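Simulated kitchen task: gripper closes correctly but the object slips or tips the bowl
Community Help > Student Projects > Simulation
Posted 2020-07-22

Gerardo Lagman

I am writing on behalf of a student team at the Padilla Technical Program. Our project for the manipulation course requires a simulated Franka Emika arm to take a magenta cylinder out of a bowl on a kitchen counter and to set it down elsewhere on the same counter without moving the other objects. The course rules state that the arm must complete the task under a policy trained by the students, and that no object may be attached to the gripper by a fixed joint. The grasp must hold by contact and friction alone.

Our scene was prepared in February from the course template. We were permitted to add objects of our own, and the team placed a pot, a salt shaker and two figurines near the bowl so that the policy would have to deal with a crowded corner. The instructor approved this layout, and it may not be changed before the final evaluation.
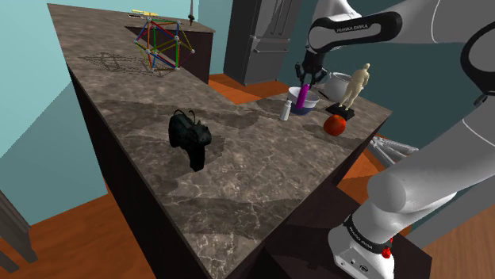

The team has trained the policy on 448 demonstrations, all recorded by teleoperation by two members of the group. In evaluation we run 50 episodes with the starting position of the arm varied slightly. The policy reaches the cylinder in nearly every episode. The failures come afterward and are of two kinds. In the first, the fingers close and the cylinder slides out of them during the first part of the lift. In the second, the cylinder remains in the grasp but its lower end presses against the inside of the bowl, and the bowl is dragged toward the pot.

We have taken the following steps so far:

Raised the friction value of the finger pads. This reduced the slipping, but the bowl was dragged more often.

Lowered the closing speed of the gripper. We observed no clear change.

Removed the demonstrations in which the operator had corrected the grasp after closing. The results became worse, which we did not expect.

The team would be grateful for advice on two points. First, should the two kinds of failure be treated as one problem or as separate problems? Second, is it proper to add a scripted vertical lift after the grasp, or would most course staff regard this as replacing the trained policy? Our report is due in 3 weeks, and we would prefer not to record the full set of demonstrations again unless it is necessary.

Erlinda Dalisay

The two failures should be examined separately before any further training is carried out. It is common for student teams to change a physical setting and the training data in the same week, after which it is no longer possible to say which change had which effect.

I would advise the following order of work. Begin with the simulation and leave the policy out of it. Place the gripper by hand in a good grasp position, close it, and raise it straight up at a slow and constant speed. If the cylinder slips under these conditions, the fault is in the contact settings and no amount of training will correct it. Please check the mass of the cylinder in particular. Objects imported from a shared library often carry a default density, and a slender object may be far heavier than its appearance would suggest. Check also the collision shape. If the cylinder is represented by a coarse convex shape, the flat pads may be touching it along one edge only.

If the scripted lift succeeds, the contact settings may be left alone. The friction value should then be returned to its original level, as an exaggerated value is likely to appear in your report as a weakness.

The dragging of the bowl has a different cause. In the setup described, the policy has probably learned to begin its sideways motion too early. Human operators tend to blend the lift and the transfer into a single curve, and they clear the rim by a small margin because they can see it. A policy that copies the curve with a small error will strike the rim. This would also explain the third result in the list above. The corrected demonstrations were the only ones that showed the policy how to recover from a poor grasp, and once they were removed it had nothing to follow.

It should not be necessary to repeat all of the recording. A modest additional set, in which the operator lifts vertically until the cylinder is well above the bowl and only then moves to the side, would be a reasonable first step. The same operator should record the entire additional set. A camera on the wrist, if the rules allow one, should be included in the observations, as a fixed view from across the counter may not show the lower end of the cylinder at the moment when it matters.
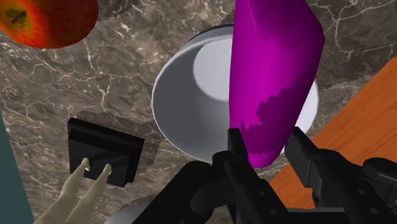

Danylo Kuzmenko asks whether the wrist view should replace the fixed view or be added to it, as his own team found that training with both took much longer and gave little benefit in the early stages. Both should be kept. The fixed view is needed for the approach and the wrist view for the grasp and the lift. Training time can be held down by reducing the resolution of the fixed view first.

With regard to the scripted lift, this is a matter for the instructor. In the courses with which I am familiar it would be accepted if it were declared in the report, and the trained and scripted portions were evaluated separately.

Arnel Mangubat

We had the same trouble with the bowl. Increase the mass of the bowl and it will stay where it is.

Sohail Malik

The suggestion to increase the mass of the bowl should be treated with caution. It will hide the contact and will not remove it. If the evaluation is run on the instructor's copy of the scene, the original mass will be restored and the failures will return.

I would add one item to the advice already given. Please confirm that the control rate used in recording is the same as the rate used in evaluation. Our team at Plunel lost a considerable amount of time to this. The demonstrations had been recorded at one rate and the policy was run at another, so that the command to close the fingers and the command to lift reached the arm almost together. The grasp appeared complete on screen, but the fingers had not reached full force when the lift began. Holding the closed position for a short interval before the lift, both in the new demonstrations and in the evaluation, corrected most of the slipping.

Gerardo Lagman

The team thanks all who replied. The scripted lift test was carried out this afternoon with the original friction value, and the cylinder did not slip. The control rates are being compared now. We have written to the instructor concerning the wrist camera and will post the ruling in this thread when it is received.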